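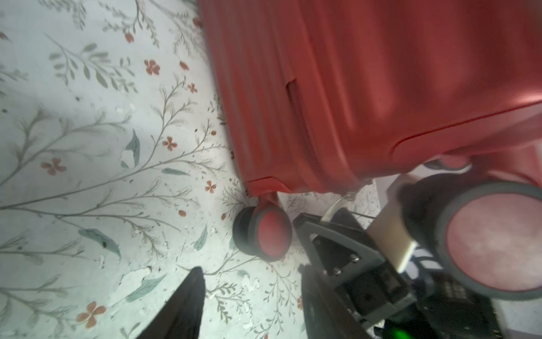 Trucos para cocinar legumbres en casa (y que salgan cremosas siempre)

Si en tu cocina las legumbres solo entran en bote, esta página es para ti. A mí me pasaba lo mismo hasta que empecé a comprarlas secas en el mercado de Clidholm, a granel, y desde entonces hay una olla en marcha casi todos los sábados. Son baratas, llenan muchísimo, se congelan de maravilla y admiten todo lo que tengas rodando por la nevera. ¡Y el caldo que dejan es oro!

El remojo

Para 4 personas pongo 300 gramos de garbanzos secos en un bol bien grande, porque crecen más de lo que uno se imagina (la primera vez amanecí con garbanzos por la encimera). Agua fría hasta cubrirlos tres o cuatro dedos, una cucharadita de sal y a dormir. Sí, sal en el remojo. La piel queda más tierna y el interior sale sazonado, no solo el caldo.

Las alubias blancas, igual. Las pintas y las negras aguantan con seis horas. La lenteja pardina no necesita nada: se enjuaga y a la olla. La lenteja roja pelada todavía menos, se deshace sola en un cuarto de hora y es perfecta para cremas de última hora.

¿Se te olvidó ponerlas en remojo? Cúbrelas de agua, lleva a hervor fuerte dos minutos, apaga, tapa y deja reposar una hora. Tira esa agua y sigue como si nada. No quedan idénticas, pero quedan muy ricas.

La cocción

Los garbanzos entran en agua caliente y las alubias en agua fría. Lo aprendí así y así lo sigo haciendo. Con las alubias rojas, además, hay que mantener un hervor fuerte los primeros diez minutos, sin excepción, y por eso nunca las hago en olla de cocción lenta partiendo de crudo.

Después, fuego bajito. Quieres que la superficie tiemble, con alguna burbuja suelta. Si hierven a lo loco se pelan y se rompen, y acabas con puré por fuera y piedra por dentro. En mi olla de siempre, los garbanzos remojados tardan hora y media larga. En la olla rápida, unos 40 minutos si son de cosecha vieja, bastante menos si son nuevos.

Qué echo al agua: una hoja de laurel, media cebolla entera, dos dientes de ajo con piel aplastados con la mano y un chorro de aceite de oliva. Si tengo un trozo de alga kombu, también. Lo que no echo hasta el final es nada ácido. Tomate, limón y vinagre, cuando la legumbre ya está blanda, o se quedará dura por mucho que esperes.

Si tu agua es muy dura, prueba con una pizca de bicarbonato en el remojo. Una pizca de verdad, la punta de un cuchillo. Con más, sabe a jabón (comprobado, por desgracia).

Guardar y congelar

Deja que se enfríen dentro de su caldo, fuera del fuego, y a la nevera antes de que pasen dos horas. Si has hecho una olla enorme, repártela en recipientes bajos para que se enfríe antes. En la nevera me duran tres días.

Para congelar, las reparto en tarros con caldo hasta cubrir y dejo dos dedos libres arriba. Pega una etiqueta con el nombre y el mes. Parece una tontería hasta que descongelas lo que creías que era caldo de verduras y te encuentras un litro de alubias negras a las nueve de la noche.

El caldo de garbanzos, por cierto, se puede reducir un poco y montar con varillas como si fuera clara de huevo. Yo lo uso para mayonesa vegana y queda firme, brillante, una maravilla.

Mis tres maneras de gastarlas

Garbanzos crujientes: bien escurridos y secos con un paño (insiste con el paño, de verdad), aceite, pimentón, comino y horno fuerte hasta que suenen al mover la bandeja. La sal, al salir.

Crema de alubias blancas: alubias, un diente de ajo asado, ralladura de limón, aceite y un cucharón del caldo. Triturar más tiempo del que te parezca razonable. Encima, romero frito y pimienta.

Ensalada templada de lentejas: se aliñan todavía calientes con vinagre y mostaza, para que lo absorban todo, y cuando se templan se añade cebolla roja, perejil a puñados y manzana ácida en daditos. ¡La manzana es lo mejor del plato!

Un último apunte para quien cocina en placa de inducción: la posición más baja a veces va a golpes, hierve y para, hierve y para. Pon la olla más pesada que tengas y deja la tapa entreabierta con una cuchara de madera. En la mía, con eso, los garbanzos han dejado de pelarse.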